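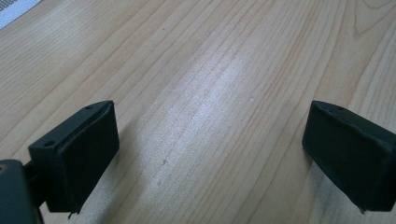
3.2 Sampling and recruitment

Respondents were recruited through four community organizations serving transgender and gender-diverse adults. The organizations are referred to here by the code names Triselik, Zindholm, Kuusk and Altametti, assigned at the request of their boards. Triselik and Zindholm run drop-in centers in large cities. Kuusk operates a telephone line covering rural districts, and Altametti provides legal help with name and gender marker changes on identity documents.

Invitations were sent to 3253 people on the combined contact lists after duplicate entries were removed. Eligibility was limited to persons aged 18 or older who had tried to change at least one official document, or had decided against trying, in the five years before the survey. A total of 436 completed questionnaires were retained. Partial questionnaires were dropped if the section on document status was blank. The contact lists do not record gender history in a consistent way, so the share of invited persons who met the eligibility rule is unknown and no response rate is reported.

3.3 Measures

Document status was recorded separately for the national identity card, passport, birth certificate and highest school certificate. Each was coded as matching, not matching or not held. A respondent was classed as having mixed documents when at least one held document matched the name in daily use and at least one did not. Respondents with only one document were excluded from this classification but kept in all other analyses.

Service refusal was measured with six items covering banks, clinics, landlords, employers, polling stations and police. The recall period was 12 months. Items were drafted by Davina Urquhart and revised after cognitive interviews at Zindholm, where several participants read "refused" as covering only an explicit spoken refusal. The final wording also includes being told to come back with other papers and being left waiting until closing time.

Figure 2. Order of questionnaire sections. Document status precedes service refusal in both the paper and telephone versions. Items on household income come last.

As Figure 2 indicates, section order was fixed. Rotation was considered and rejected on the grounds that telephone interviewers at Kuusk worked from printed scripts. Order effects therefore cannot be estimated from these data.

3.4 Analysis

Refusal in each setting was modeled with logistic regression, with document status as the main predictor and age group, district type and recruiting organization as controls. Standard errors were obtained from 3000 bootstrap samples drawn within organization. Clients of Altametti had by definition sought legal help, and all models were run a second time without them. Coefficients for banks and clinics changed little. The coefficient for polling stations lost precision, and we do not interpret it further.

Missing answers on income were common and were handled with a separate category. We did not impute document status.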